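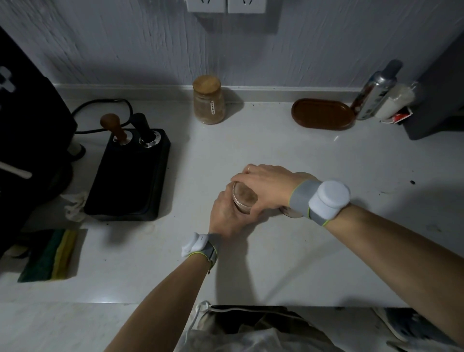
April
By Souad Tahiri

Over the past month I have compared two wrist tracking sets for our arm control work at Srithong. The purpose was to learn which of them gives the cleaner record of a person's hands during kitchen tasks, so that the arm controller has something useful to follow. The first set is the Neltach, which we have had since last year. The second is the Cista, lent to us by Maxence Renaud.

Coffee was chosen as the main task. Opening and closing a short glass jar asks a good deal of both hands: one must hold the glass steady while the other works from above, and the wrists sit close together throughout. A tracker that confuses left and right will do so at the jar before it does so anywhere else.

We kept 1,822 recordings with the Neltach and 1,551 with the Cista. The Cista total is lower on account of a charging fault that cost us most of a morning. Of the Neltach recordings, 1,195 could be passed to the controller without hand correction. I do not yet have a matching figure for the Cista, as Panya Somboon is still going through those files.

My early view is that the Cista drifts less over a long session, while the Neltach recovers faster after the hands cross. Strap tension matters more than I had expected – a loose band spoils the wrist angle, and the arm then approaches the lid at a slant. We now check both straps before each session and again after any break.

The gripper question remains open. The two-finger model holds the jar well enough but cannot turn a tight lid. Nuanchan Chareonsuk has asked for four further days with the three-finger model, and I have agreed. Her tests will use the same jar and the same controller settings, with the Neltach on both wrists.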